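September 22, 2023
Stultley robotics club – bag handling, bench log

Picked up where we left off on the thin bags. Gripper force down to 48 in the config, was 70, which is what we used on the boxes. Left the open/close timing alone so we only change one thing. Wrist camera on for all of it, exposure still on auto – want to fix that before the next lot.

Mint green bag first, the one with the Recyclable Packaging circles on it. Going in near the rim.
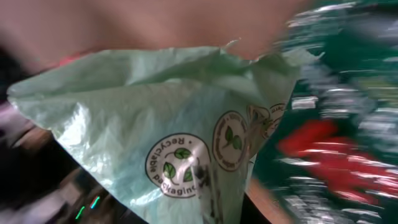 Blur is a pain when the arm swings. Tried slowing the travel move to 400, better but the cycle gets almost silly for the Ilholm round. Need to check the rules sheet for the time limit, can't find my copy. Wendt's team page might have it.

Logging: file rolls over at 1000 lines and the header goes missing on the second one. Kirico script chokes on that. Quick fix is to paste the header in by hand, did that twice, somebody please do it properley.

To do
– lock exposure, try shorter
– rerun at 48 with the heavier bag
– spare finger pads, the left one is wearing at teh tip
– label the power leads!!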